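Project report, hand-held gripper kit (Steteck loan unit)
Guoqing Xie
June 17, 2023

## What we were asked to do

Our group had to review the Steteck paired gripper kit and say if the lab should buy a second set. Not a build project. We got the kit on loan, did the tasks in the course outline, wrote down what went wrong. Liang did the cable and software side, Hasel did most of the handling, I did the write up and some of the handling too.

The grippers are the hand-held sort. You hold one in each hand and do the task yourself, the kit records it, and later a recording can be used to train an arm. We never got to the arm part, that's next term's group.

## Set up

Slower than the manual says. Main points:

- white sheet over the table, taped underneath. Creases show up in the recordings, we gave up on getting it flat
- both cables run down to the floor, one each side. Leave more slack than you think
- calibrate both sides before every session, left one first. If you do the right one first the software still says OK but the left readings come out wierd
- jaws fully open when you hit start

First day went mostly on calibration. Liang found the order thing by accident, it isn't in the manual anywhere. We've emailed Steteck about it and they said it will be in the next version.

## Tasks

Planned 115 recordings, kept 100. The ones we dropped were mainly dropouts on the left cable, plus a few where somebody started talking to the operator and they looked up.

The task family we spent longest on was utensils and a small cup. Pick up, pass across, put in, take out. Sounds easy. Long thin things are fine but anything flat wants to swivel in the jaws, so you have to decide where to grab before you close. A wide blade is about the worst case we tried.

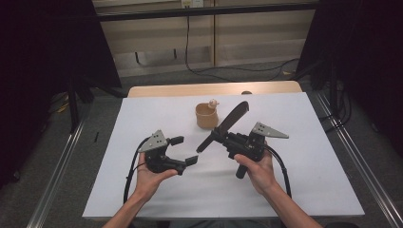
*Fig. 1. Two-handed work with the knife, cup at the back of the table.*

For handovers the two operators did it differently. Hasel keeps the left gripper low and open and brings the object to it with the right. I kept moving both and my times were worse. We should of agreed on one method at the start, it makes the recordings harder to compare now. For the next group, pick one and write it on the whiteboard.

## What we liked

- Handle is comfortable. Pistol style, my hand wasn't sore after a session of 20 recordings
- The jaws close evenly. No slop that we could feel
- Files are plain and open in anything, Liang had a script reading them the same afternoon
- Swapping left and right between operators takes no time

## What we didn't

Weight is out in front. With the wrist bent you notice it, and you end up resting your elbow on something, which changes how you move. Culline makes a counterweight clip that might fit but we didn't have the budget to try one.

Cables, again. Once you're doing two-handed work the cables want to be where your arms are.

And you can't feel anything. With bare fingers you know when you've touched the rim of a cup, with these you find out when the cup moves. That matters most for putting things in and taking them out, where the walls are soft and there's other stuff already inside. 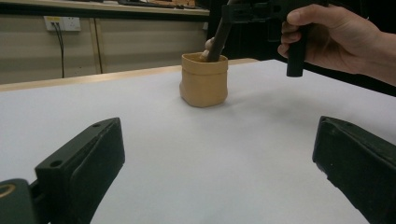 We ended up with a rule for this one. Come in from above, close on the top of the handle, wait a beat, then move. If you rush it the cup goes over. After we started doing that we only had to redo a couple. Putting in is still harder than taking out, and neither of us got quick at it.

Lining up the jaws takes practice too. We each did 20 practice runs before anything was counted and I'd say that was the minimum. My early ones were pretty bad.

## Should the lab buy another

Yes, with conditions. Ask Steteck for the longer cables and get the calibration fix in writing. If the choice is one more full kit or spares for the one we have, Hasel and I say full kit, Liang says spares. His reasoning is in the appendix, he has a fair point about the connectors.

Still to do before we hand over:

- label the dropped recordings so they dont get mixed back in
- finish Liang's notes on the file format
- return the loan kit, charger and both cables in the original case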